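Keeping Household Paperwork for Tax Season: Sorting, Storing and Discarding

Posted 16 February 2024 in Home Office Tips

Most tax paperwork problems in a household are storage problems. The form arrived, was opened, and went into a drawer with takeout menus. The tips below cover paper and scanned records for a household with wages, a savings account or two, and perhaps a small side business. They do not cover what you can or cannot deduct. Ask a preparer about that.

Sort by year first, then by type

Use one folder per tax year. Inside it, keep separate sleeves for income, interest and dividends, housing, medical, donations and business expenses. Sorting by type first looks tidy, but it means pulling six folders apart every time a year is closed out.

A letter that arrives in January usually concerns the year before. Write the tax year in pencil on the top right corner as soon as the envelope is opened. Discard the envelope unless the postmark matters, as it can with a notice that sets a reply deadline.

Thermal receipts

Receipts printed on thermal paper fade with heat, light and contact with some plastics. A receipt kept in a car door over the summer may be blank by November. Scan or copy it the week you get it. Do not laminate it, since the heat turns the paper black. Avoid putting tape over the printed side. If you staple the receipt to a sheet, staple through the blank margin.

For a receipt that has already faded, scan it in color at a high setting and then raise the contrast. The blue channel alone sometimes brings back a legible total.

Scanner settings

Three hundred dots per inch in grayscale is enough for forms and typed letters. Use color only where a stamp, highlighter mark or colored ink carries information. Save as PDF, one document per file. A 40-page file called "taxes" is of little use to anyone.

Name files so that they sort themselves: year, type, payer, amount. For example, "2023 interest Medve 394" for a statement showing $394. Whole dollars are fine in a file name. The exact figure is in the document.

Keep two copies in two places. One can be the computer. The other should be a drive that is unplugged when not in use, or an online account protected by its own password. Test the second copy once a year by opening a few files from it.

The mileage log

Keep the log in the vehicle with a pen attached to it. Each line needs the date, the destination, the purpose and the odometer readings. Filling in the log at year-end from memory takes longer and produces a weaker record. Oliwia Jasińska, who keeps books for several small trades in Culham, asks her clients to photograph the odometer on the first day of each year. The photo goes in the folder with the log.

Boxes and where to put them

A standard letter-size file box holds several years of records for most households. Over 45 pounds, it is too heavy for a high closet shelf. Store boxes off the floor and away from exterior walls, water heaters and laundry hookups. A basement is acceptable only if it stays dry all year — check with a cheap humidity gauge before moving anything down there.

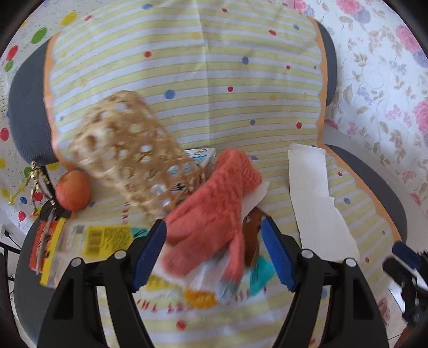
Label the short end of the box, which is the end that faces out on a shelf. Write the tax year and the earliest date on which the contents can be reviewed for disposal. Plain marker on a white label lasts longer than a gel pen.

Small metal fire boxes are rated for paper, and the rating is given in minutes. Drives and memory cards fail at lower temperatures than paper, so look for a separate media rating if they are going in the same box. Many of these boxes trap moisture. Add a desiccant pack and replace it every few months.

When to discard

Three years from the filing date is the usual minimum for federal returns and the records behind them. Some situations call for six or seven, and state rules may differ. Keep the returns themselves indefinitely, as they take up very little room. Keep papers on the purchase and improvement of a home for as long as you own it, plus the retention period after the sale.

Shred anything with a Social Security number or a full account number. A cross-cut shredder is adequate. Strip-cut models are not worth the money saved. Run a sheet of shredder lubricant through after each full bin and let the motor rest when it gets warm. Remove plastic window envelopes first — the film wraps around the cutters.

Write down what was shredded and when on a single sheet kept at the front of the current year's folder.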